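Clorngate Facilities and Equipment Forum
Section: Workstations and Desktop Hardware
Thread: Refurbishment of the Plinura towers -- proposed order of work

g_barta
Posted 2018-04-04

Colleagues,

The Starkholm site has been allocated the older desktop towers released by the accounts office. Before they are reissued to the reading rooms in June, each one is to be opened, cleaned and given additional memory. I have been asked to prepare a written order of work and would appreciate comments from those who have serviced these machines before.

My draft is as follows. The tower is disconnected, placed on its side on the bench, and the side panel removed. Dust is cleared with the low-pressure air line. The existing memory is taken out and the new modules fitted. The panel is replaced and the tower is started once before it is labeled and returned to the shelf.

The budget covers memory only. There is no provision for new processors or drives.

Gizella Barta
Equipment Office

r.ekanayake
Reply 1

Thank you for circulating this. I have two remarks.

First, the draft does not mention discharge of static. Our own procedure requires a wrist strap clipped to bare metal on the chassis before any part is handled, and I would ask that the same be written in for Starkholm.

Second, I would not clean before removing the memory. Dust settles along the tops of the slots, and with the modules still in place the air line cannot reach it. Take the modules out, clean, then inspect the contacts under the bench lamp.

somogyi_sz
Reply 2

I must disagree with the second remark. An empty slot is an open slot, and blowing air across it drives loose dust down onto the contacts. In the Sárközi building we cleaned first with the modules seated, then removed them and used a soft brush along the slots. We processed 288 towers in this manner and had to reopen only two of them for memory faults.

The wrist strap is sensible and I support it.

r.ekanayake
Reply 3

The figure from Sárközi is noted, although those towers had been in service for a much shorter period. The Starkholm machines stood on carpet. I remain of the view that the brush alone will not be sufficient.

siamak_s
Reply 4

May I suggest that both parties are correct in part? A first pass of air with the modules seated removes the bulk of the dust. The modules then come out, and the slots are finished by brush, with a short burst of air held at a low angle if anything remains. This adds very little time per tower.

I would also draw attention to the processor. The draft is silent on it, and I think it should state plainly that the retention lever is to stay closed. We had a trainee lift one in order to "clean underneath" and the board was lost.

Siamak Sadeghi

g_barta
Reply 5

I am grateful for these comments. The two-stage cleaning proposed in Reply 4 will be adopted unless there is a strong objection. The wrist strap and the instruction on the lever will be added. Mr. Somogyi, is there anything further on the fitting of the modules?

somogyi_sz
Reply 6

Only that the slot colors should be treated with care. Staff tend to assume that white always comes before black. On mixed stock this is not safe, and the manual for the particular board should be consulted -- it is kept in the drawer under inventory number 1179.

I withdraw my objection on the cleaning, with the reservation that the burst of air is kept short.

n_veres
Reply 7

I have assembled the points agreed so far so that they may be copied into the procedure. Corrections are welcome.

1. Disconnect all cables, lay the tower on its side and remove the panel. Keep the screws in the tray marked for that tower.

2. Attach the wrist strap to bare metal. Clear the bulk of the dust with the low-pressure air line, memory still seated.

3. Identify the processor socket and the memory slots before touching either. The socket has a metal frame and a lever, and the slots stand in a row just beside it, white and black. The lever is left alone. 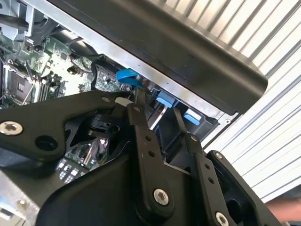
4. Release the clips, lift the modules straight out and brush the slots. Use a short burst of air only if dust remains.

5. Consult the board manual for the slot order, then press the new modules in evenly until the clips close.

6. Start the tower with the panel off, confirm the memory total, shut down, and close the case.

Noémi Veres

r.ekanayake
Reply 8

Item 6 should be amended. Our safety rules do not permit a tower to be powered with the panel removed, other than by a certified technician. The panel should go back on first, even if this means removing it again in a few cases.

n_veres
Reply 9

Accepted. Item 6 will read: "Replace the panel, start the tower, confirm the memory total, and shut down."

somogyi_sz
Reply 10

I consider this excessive for bench work, but I will not hold up the document over it. Please send the final version to the Sárközi office as well.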